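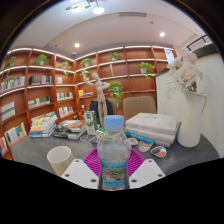
*Drullar*

I don't trust a side table that has been styled. Books in piles, a pitcher of fake flowers, big white volumes that look too clean to have been read – and then a partly filled water bottle on a magenta mat, the only thing I'd reach for.

The Stenow catalog wants $193 for a round table and calls it "a place to pause." Pause where? Add books and a bouquet and there's hardly room for a cup.

I'm told the flowers save trouble. Maybe. Mine collected dust from February on, and dust doesn't rinse out of cloth petals the way the store claimed. I'd keep the mat. The ridges at least look like they'd grip something. The paperbacks can stay too, if somebody opens one.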